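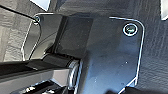

Issue 7, page 10

The Well at Sakbridge

The man from Zollell said the water would come back by July, and he said it the way people say a thing they have said in four other towns that week. He had a clean truck. I have never trusted a clean truck on our road.

"It's a matter of listening to the ground," he told my mother.

My mother had listened to the ground for most of her life and all it had ever told her was that it wanted more water. She gave him coffee anyway. He drank half of it and wrote something in his notebook and wouldn't say what.

You have to understand that the well had not gone dry exactly. It gave a bucket in the morning, sometimes a second one if you waited until dark, and the second one tasted of pennies. My father wanted to dig deeper. My aunt wanted to move to Cheema, where her cousin had a tap in the kitchen and another in the yard, or so the cousin wrote. My father said he would believe in the second tap when he had washed his boots under it.

The Zollell man walked our field with a brass rod in each hand. He walked it the long way, then the short way, then stopped beside the fence where the ground was softest and the walking easiest. The rods crossed. He looked very surprised.

"Two hundred dollars," he said.

"For the water?" my father asked.

"For the location of the water."

My father asked what the water itself would cost, and the man explained that drilling was handled by a separate company, Rulteo, and that he had no connection with them apart from carrying their cards. He gave us one. It had a blue drop on it, and the drop was smiling.

I was eleven and I wanted it to be true. I'll admit that much. I lay in bed that night and thought about a river under the fence, black and cold, going along by itself with no one knowing. I thought I could hear it. Then I worked out that I was hearing the refrigerator. 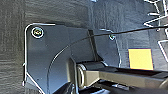 Gray plate, thin cable.

In the morning my father had gone out early with the shovel. He didn't start at the fence. He started in the corner by the old pear tree, which had put out leaves every spring of the drought while everything else in the field turned the color of rope. He never explained it and I never heard him call it a theory. He dug until noon, ate standing up, and dug again.

My mother watched from the step. "He'll hit rock," she said.

He hit rock. He sat on the edge of the hole with his feet hanging in it, and after a while he got up, moved over 4 feet, and went on.

The man came back two days later for his money. My father walked him over to the fence and handed him the shovel. The man laughed, and then saw that he was the only one laughing. He took off his jacket and folded it on the post. I will say this for him, he dug. He dug for the better part of an hour in those good shoes, and what he brought up was dry as flour all the way down.

"It's deeper," he said.

"I'm sure it is," my father said.

He left without the two hundred dollars and without his jacket. My aunt wore it that winter. There was another notebook in the pocket, a smaller one, with a list of towns in it and a check mark next to most of them. Next to Sakbridge he had put a question mark. My mother kept that page in the drawer with the seed packets.

People like me to say that the hole by the pear tree filled up. My children ask for it that way, and so I have told it that way once or twice. What it did was get damp. You could put your hand on the bottom and it would come up dark. My father lined it with stones and put a lid on it, and every evening he lifted the lid and looked in, and when he came back to the house we could never tell from his face.

The rain came at the end of September. The Zollell company sent us a letter taking credit for it.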